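Traltik: session software for hand-held gripper recordings
From Hummont
Version 2 | Free trial | Documentation | Release notes

Traltik is the program that sits between the people doing the demonstrations and the people training the policy. It lines up the video from every gripper and every head camera on one clock, works out where each gripper was in the room, cuts the long recording into separate episodes, and hands you a folder that your training code can read without a week of scripting first. It runs on an ordinary Linux workstation, and you don't need to be the person who set up the cameras to use it (we checked this by handing it to our office manager, who had her first clean export before lunch).

We wrote the first version for ourselves. Two of us were spending whole afternoons sliding timelines back and forth by hand, trying to find the moment when the left gripper's video and the right gripper's video agreed with each other, and we were both getting pretty grumpy. Version 2 is a full rewrite, and it's the one we always wanted!

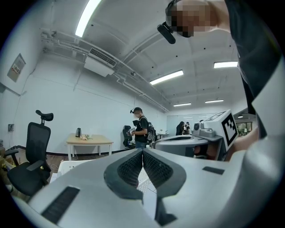 Ysaline Leclerc
Product Lead, Traltik

I get asked a lot what kind of room Traltik needs, so let me start there. A plain office is fine. White walls, ceiling lights, a few desk chairs, people moving through the background while somebody else is recording: all of that is everyday material for us, and the tracker was tuned on it. The fisheye views bend a good deal toward the edges, and Traltik corrects for that using a lens profile you make once for each camera. You print the board, wave it around in front of the lens for a bit, and save the profile under whatever name you like.

What's in the box, so to speak

Sync. Traltik matches streams by their timestamps first and then tidies up the match using motion that more than one camera can see. If a stream drops out partway, the timeline shows a gray gap and keeps going. Older versions threw the whole session away, and I'm still sorry about that.

Marker tracking. Square black-and-white markers on the grippers are picked up in the head camera view and turned into a position and angle for each hand. You tell Traltik which marker IDs belong to which gripper in a short settings file. When a marker turns away from the camera, the tracker leans on the gripper's own camera until the marker comes back, and it flags that stretch in yellow so you can look it over.

Episode cutting. Pick a rule (gripper closes, gripper opens, both hands still) and Traltik suggests where each episode starts and ends. Drag the edges if you disagree. It remembers your changes and uses them for the next session with the same task name.

Face blurring. On by default for every export. You can look at the blurred copy side by side with the tracked data before anything leaves the workstation.

Planner check. This one was Vesela Halilović's idea, and it has become my favorite part of the program. Load the description file for your robot arm and Traltik replays each episode against it, marking the moments where the arm would have had to bend in a way it can't. Much nicer to find that out before training!

Two-handed work

Most of our users began with one gripper and moved to two, and that's where version 2 earns its keep. Each hand has its own track on the timeline, so you can label one as holding while the other is waiting nearby. Tasks like picking up a cup over a bin sound simple, but the labels matter a lot when the policy has to learn what the idle hand should be doing.
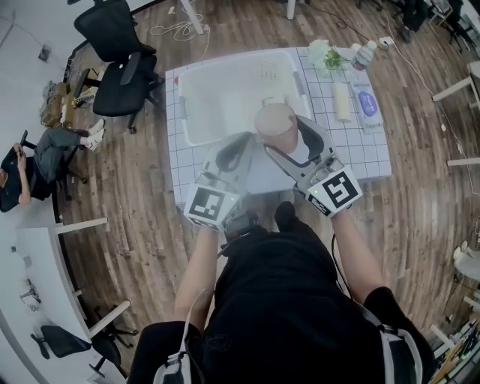

Two-handed tabletop task: cup in the right gripper, left gripper open beside it.

A gridded tablecloth is no trouble for the tracker, by the way. We had a few worried emails on that subject, and the answer is in the Perić setup guide along with our advice on lighting and marker size.

Good to know

Projects: up to 100 in one workspace
Episodes: nearly 4000 per project before the browser view starts to feel slow
Default network port: 1111 (change it under Settings, Network)
Export: to plain folders, or straight to Favov if your team keeps its datasets there
License: per workstation, with updates included

Upgrading from version 1

Old projects open as they are. Lens profiles made before June need to be saved again once, and Traltik will prompt you when it meets one. Please finish any exports in progress before you install, and keep a copy of your marker settings file somewhere safe.

Questions about pricing or a trial key can go through the contact form, and Vesela or I will write back.

Page updated Aug 16, 2024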